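Wotbridge Robotics Club — FAQ
Updated April 2026

Do I need to know how to code?
No. 2 of our 7 teams started with zero coding.

What's the home task this season?
Cloth. Folding and straightening on a bed, using hand-held grippers. Blankets, towels, whatever you have. Teams practice on there own beds, then teach the arm from the recordings.

How many tries do I send in?
43 good ones. Send up to 55, we throw out the bad ones.

Does the bed have to be tidy?
Nope. Pillows, other blankets, leave them. Patterned covers are fine too — Team Basa likes them.

What does a practice setup look like?

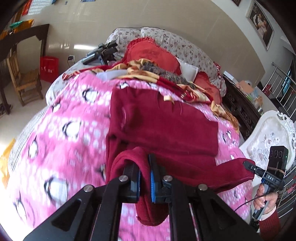
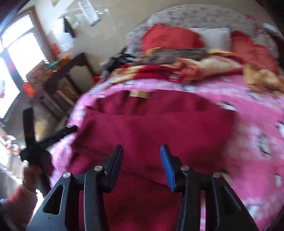 Dark red cloth, pink animal-print bedcover
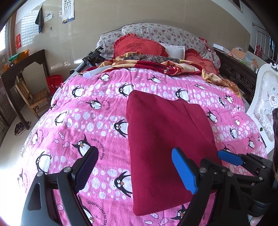

Can I borrow grippers?
Yes, sign out at the Rattanakul lab desk. Bring them back charged pls. Both of them, and the cables.

My recording stopped halfway?
Start that one over. Dont splice.

When is the Flastau meet?
November. Bus list goes up when we have the exact day.

Can parents help?
With clearing space, sure. Gripping — students only.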